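Chapter 6
Cords, Chargers and Other Things That Multiply

Most books on household order treat cables as a storage problem. Buy the right box, they say, label the sections, and the drawer will behave. I have doubts. When Chaimae Belhaj asked the households in her tidying course to list every cord they owned, one family of three came back with 51. They already had two boxes with labeled sections. The boxes were full, and so was the windowsill.

This chapter starts from a duller question: which of these cords does anything? You will need your answers from the drawer exercise in Chapter 5. If you skipped it, go back, as the work below makes little sense without it.

6.1 What the advice leaves out

The Flikilov method asks you to coil each cord, tie it, and file it by length. Length is easy to measure and tells you very little. A cord is useful for what is on its two ends, and two cords of the same length may have nothing else in common. Jérémie Besson, who taught the method for years before giving it up, puts the time needed to sort one crowded drawer at around 20 minutes. His students could seldom say afterward which cords they had used that month.

Makers of organizers have their own figures, of course. The leaflet that comes with the Mivlow tray promises "a calmer desk" and gives no hint of how anyone checked.

Coiling also hides things. A cord wound into several loops looks finished, so it gets put away. Before you wind anything, find both ends and read them. The plug that goes into a charger or computer is usually easy to name. The small end is where people guess, and a wrong guess sends a good cord to the trash or keeps a useless one for ten years.

Figure 6.1 Black cable on a brown wood-grain surface, two views. The coil with the USB-A plug is in the second.

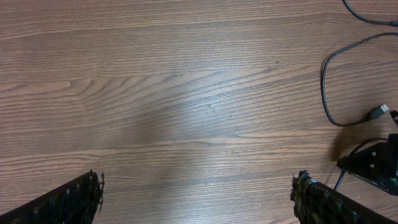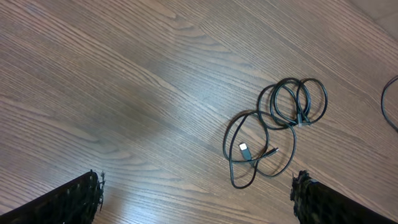
6.2 Sorting by ends

Clear a surface and lay out one cord at a time. Write down the type of each end, then the device it fits. If you can't name a device you still own, leave that line blank. Do not write "might be useful." We will come back to the blank lines in 6.4.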